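Home | Jobs | Casual work | Contact

Parts sorters wanted, Skemen bench room
Casual, October start

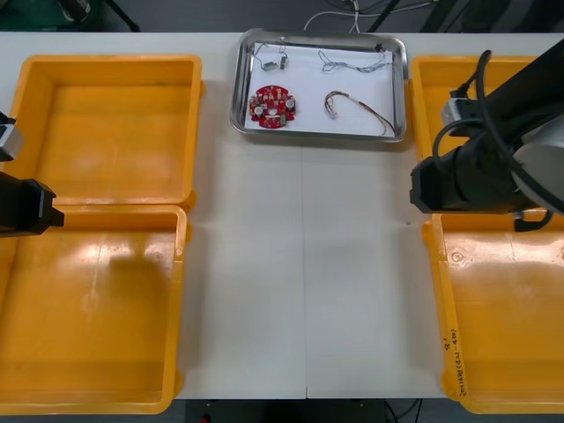

What you'd be doing

Sorting small electronic bits. Circuit boards, short cables, connectors. They come to you in a steel tray lined with paper, you put them in the right yellow bin. Bins get relabelled by hand so neat writing is a plus. Bench work all day, bright overhead lights, bring glasses if you need them.

Who we're after

3 people. No trade ticket needed, we'll show you the lot. Good eyes, steady hands, able to tell one plug from another after a morning's practise. Colour blind? Still apply, just tell us, most of it goes by shape.

Shifts

7.30 am to 1 pm. Some afternoons if the Zakness orders run late. Paid fortnightly, casual loading included. Closed shoes please, no dangly jewellery.

To apply

Short note and a phone number to Imke Buschmann, quote job 1747. CV if you have one, no dramas if you dont. Questions about pay or parking go to Leonie Voß, extension 236. Trial shift is paid.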